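Nallside cell

The Nallside cell is a workstation for recording the handling of cloth with a pair of hand-held grippers. It consists of a covered table set against a wall, two matched grippers, a charging dock, a recording computer and a set of reference marks. The cell takes its name from Nallside, where the first one was set up. The grippers are made by Solanki, and the maintenance schedule in common use was written at Bikent, which runs several cells of the same pattern.

Recordings made in the cell are used to train robot arms fitted with the same jaws. For this reason the upkeep of the cell is mostly concerned with keeping the two grippers alike and keeping the surroundings the same from one session to the next.

Layout

The table is fixed to the floor and does not touch the wall, so that a knock against the wall does not move the work surface. It is covered with a plain cloth, stretched and fastened under the edges. Small wrinkles are accepted. Folds high enough to catch a jaw are not, and the cover is pulled tight again whenever one appears. Strongly patterned covers are avoided, as are covers close in color to the garments being handled.

The operator stands at the long side of the table facing the wall. Reference marks are drawn or fixed on the wall and are not moved between sessions. Lighting comes from two overhead panels, which are left on for 40 minutes before the first recording of the day. Window blinds stay closed while a session is running.

Grippers

Each gripper has a light plastic body with a handle, a raised grip on top and a pair of jaws at the front. A status light on the body shows the state of the unit. Steady green means the gripper is powered and connected, flashing green means it is searching for the recording computer, and amber means the battery should be changed. The jaws are closed by a trigger and opened by a return spring.

The jaw tips carry replaceable pads. These are the parts that wear fastest, and their condition has more effect on cloth work than any other part of the gripper. A worn pad will usually still hold denim or toweling but lets thin cotton creep out under its own weight.

Every gripper is labeled by hand with its unit number and the date of its last pad change. Left and right units are mechanically the same, but they are calibrated as a pair and are not exchanged with units from another cell.

Daily setup

Setup begins with the grippers in the dock. The computer is started first, then the left gripper, then the right. Starting them in the other order can cause the software to assign the sides wrongly, which is corrected by switching both units off and repeating the sequence.

The jaws are opened and closed fully ten times with nothing between them. The software compares the opening of the two grippers and reports any difference. After this the operator wipes the pads with a dry lint-free cloth. Alcohol is used only for adhesive or grease, since repeated use hardens the pad surface.

The last step before recording is the hang test. A garment is gripped near two upper corners, lifted clear of the table and held with some slack between the jaws. It is held for the length of the timer and then lowered. If either corner slips, the pads on both grippers are inspected.
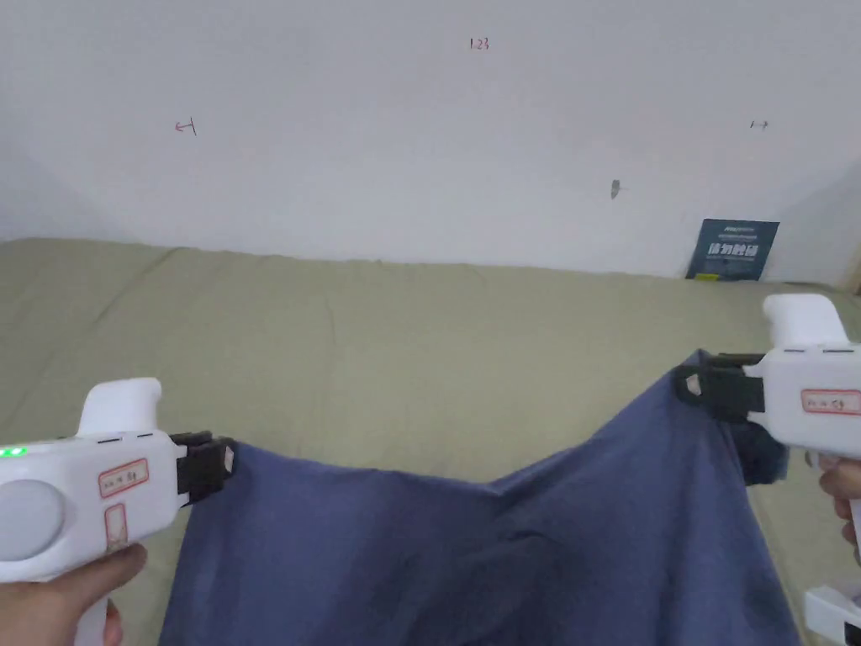
Operators at Zivetti have objected that the hang test is too forgiving, saying that a slack garment puts little sideways pull on the pads and that a set can pass in the morning and fail on the first folding task. They stretch the garment until the top edge is straight and hold it there. Bikent kept the slack version in its schedule on the grounds that stretching deforms knitted test pieces, but it added a short pull test to the weekly inspection.

Routine maintenance

The weekly inspection covers the pads, the trigger, the return spring and the table cover. Lint is removed from the jaw pivots with a soft brush. Compressed air is not used, as it drives fibers into the bearing. The pull test is done with a strip of woven cotton, and both grippers must hold it without visible creep.

Pads are changed as a set of four after 2000 grasps, or earlier if the surface has turned shiny. The old pad is peeled off from the rear edge, the seat is cleaned, and the new pad is pressed on and left under a closed jaw for at least an hour. The label on the gripper is then updated.

The return spring is replaced once a year. A weak spring shows itself as a slow opening that leaves cloth clinging to the pad after release. The part costs little, but access requires removing the body shell, and the pair must be calibrated again afterward.

Calibration takes nearly 33 minutes. Both grippers are placed in a fixture on the table and moved through a series of positions, and the result is stored on the computer under the numbers of the two units.

Common faults

Uneven closing is the fault reported most often. In most cases it is caused by lint in one pivot and clears after brushing. If it does not, the trigger cable is checked for slack.

Loss of connection during a session is usually due to a low battery. A drop in position tracking is more often traced to a changed background, such as an object left against the wall or a table cover that has shifted. Recordings made during a tracking drop are marked and kept out of training sets.

Slipping on one side only, with pads of the same age, points to a jaw that no longer closes parallel. The jaw is replaced as a unit and returned to Solanki. It is not bent back by hand.

Records

Each cell has a logbook in which pad changes, calibrations and faults are entered by gripper number. The Bikent schedule was last revised on 2 Jul 2021. The revision added the pull test and a separate column for one-sided slipping, which had previously been entered together with ordinary pad wear.

See also

End effector
Teleoperation
Preventive maintenance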